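Amadi Bench Arms: Site Set-up Guide
Section 4. Bringing the arms into your team's day

By now your arms are bolted down, powered and talking to the Sunow controller, and you've probably been itching to get to this part. Section 4 is less about the equipment and more about the people who will be working near it. We've helped a good many sorting and packing rooms through their first month, the Gonditz returns room among them, and the ones that went smoothly took their time over these pages. So put the kettle on and read the whole section before you start.

4.1 Before the first shift

1. Walk the room with everyone who will use it, including people whose desks are only nearby. Agree on where people sit, where they walk, and which side of each table they come in from.

2. Keep chairs and bags well back from the arms at full stretch. Operators spend more of the day seated than they used to, and a chair has a way of creeping forward over a long afternoon!

3. Tidy the cables. Anything crossing a walkway should be taped down or covered, and cables on the arm itself need enough slack to let the wrist turn all the way.

4. Put out the practice pieces. Soft foam dice are a good choice, as they forgive a clumsy grip. Start with one piece on the bare wood and leave the rest in their container for later. Bring the fingers down slowly until you're happy with the approach.

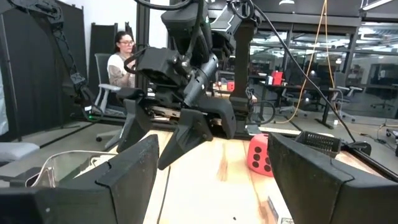 5. Let each person have a turn at the controls, for at least 30 minutes apiece. Please don't skip the ones who say they're happy to watch (they're often the ones with the best questions).

Caution: Press the red stop button on the controller before you reach across a table, even for a moment. A paused program is not a stopped arm.

4.2 Sharing out the work

The lifting and placing will gradually move over to the arms. What's left for your people is checking, refilling bins, clearing mis-grips and teaching new moves in Ilo, the training program that came with your controller. Those are different skills from the old ones, and some folks will take to them faster than others. Write the new duties into the roster from the start, so that teaching time doesn't get squeezed in over someone's lunch.

1. Choose 2 people per shift to look after teaching, and swap them over at the midday break.

2. In Ilo, open Moves, then Speed, and leave the setting at Gentle for the first 700 cycles. It will feel slow. That's all right.

3. Place the bins where a person can refill them from the outer side of the table. Clear bins are handy here, as you can judge what's inside from your chair.

4. Run the arm past the bin a few times with the fingers open, and watch the space between the gripper and the rim.
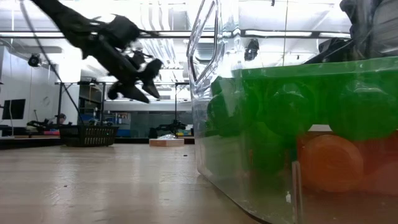
Gripper moving beside a clear bin on the tabletop.

Note: If the arm brushes a bin, stop it and shift the bin before you start changing the move. It's nearly always the quicker fix.

4.3 The daily check-in

Set aside a little while at 3 pm for the team to talk over how the day has gone. Ask what felt awkward, what got dropped and whether anyone's neck or eyes are sore from watching closely. Jot the answers in the Ilo logbook under Room Notes. We suggest keeping this up for 28 days, and longer if the room still has plenty to say.

Finish by having someone guide the open fingers around a single foam cube at Gentle speed, with the bins left in their working spots. If the fingers sit comfortably either side of the cube, save the position as Home Grip.

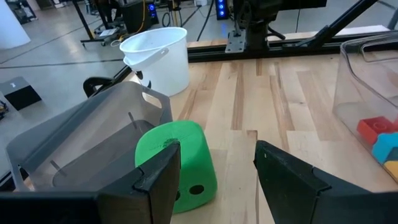 Will the arms mean fewer hours for our staff?
That decision rests with your workplace, and the arms don't settle it either way. We do ask managers to share the new roster before the arms go into regular use, and to count teaching and checking as paid work like any other task.

Once Home Grip is saved, carry on to Section 5, Cleaning and Finger Wear.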